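关于我们

大家好，我是 Bontu Beyene，Dronis 暖通的店主，也是店里接电话最多的那个人。你要是打过我们的电话，八成已经听过我的声音了（对，就是那个说话有点快的）。

先说说我们是干什么的吧。Dronis 做的是家用管道和通风这一块：风管清洗、地暖管路冲洗、分水器更换、暖气片移位，还有老房子里那种怎么都排不干净气的立管。锅炉我们不卖，空调主机也不卖，有客人问起，我一般会介绍他们去 Rirkier，他们家做主机安装很多年了，手艺我放心。

我入行是从冲地暖开始的。那时候给一位师傅打下手，每天背着机器爬楼，冬天一双手没有一天是干净的。师傅脾气不小，可教东西特别细，拆下来的每一个滤网都要我拿给业主看一眼，再装回去。这个习惯我一直留着，现在店里新来的伙计第一天学的也是这个！

后来自己出来单干，第一个店面在 Bogale 巷子口，小得很，放下一台冲洗机就转不开身了。第一个冬天接的活大多是老邻居介绍的，有一户人家三个房间冷热不一样，折腾了两年，换过温控器，换过水泵，最后我们发现是分水器上两路管子接反了。改过来花了一个下午，阿姨非要留我们吃饺子，韭菜馅的，我到现在还记得那个味道。

现在店里一共 11 个人，六个跑现场，其余的排单、备料、管仓库。我们搬到了 Zuritz 路，店面宽敞多了，后面还有个小仓库放管件和滤材。路过的话进来坐坐，有茶喝，要问家里暖气的事也行，不收咨询费。

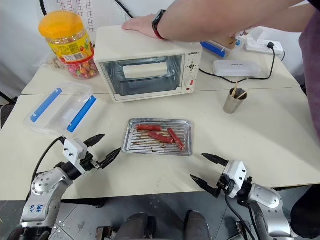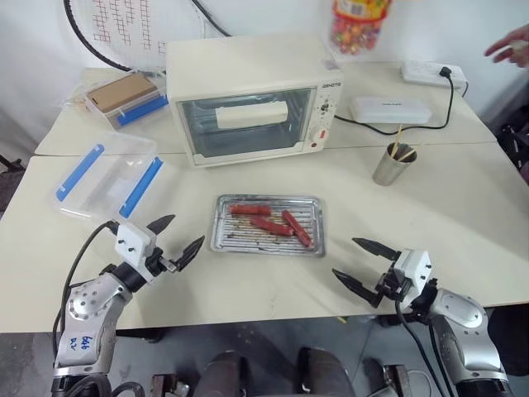
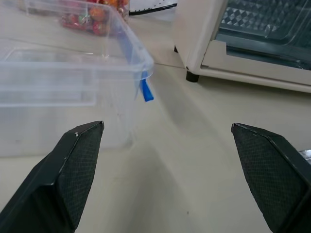
文 / Bontu Beyene　　2025年8月3日

接着聊聊大家问得最多的：收费。上门检查一次 300 元，如果当场决定让我们做，这笔钱就从总价里扣掉。报价单会写清楚人工、材料和配件型号，开工之后要是发现要加东西，先停下来打电话给你，你点头了我们再动手。我自己装修的时候吃过中途加价的亏，气得好几天睡不好，所以这一条在我们店里没得商量。

地暖冲洗的活，我建议九月就约。每年都有朋友等到供暖前一个星期才想起来，那时候师傅们从早跑到晚，排队要排好久，急也急不来。九月天气还舒服，开窗干活也不冷，时间随你挑。风管清洗倒是一年四季都可以做，家里刚装修完的、养猫养狗的，可以勤快一点。

服务范围嘛，店面周围 20 公里以内都去，再远一点的也可以打电话商量，顺路的话我们常常就答应了。老小区没电梯也没关系，不加钱（伙计们会抱怨两句，别往心里去）。

干完活，我们会铺着垫子把地面收拾好，换下来的旧零件装袋放在门口，你想留就留，不想留我们带走。所有换过的阀门和接头保修两年，单子找不到了也不要紧，报门牌号我就能查到。

最后把地址写在这里：Zuritz 路 159 号，门口有一棵歪脖子槐树，车可以停在树对面。周一到周六早上八点半开门，周日休息，不过家里真漏水了就别管星期几，先把总阀关掉，然后给我打电话！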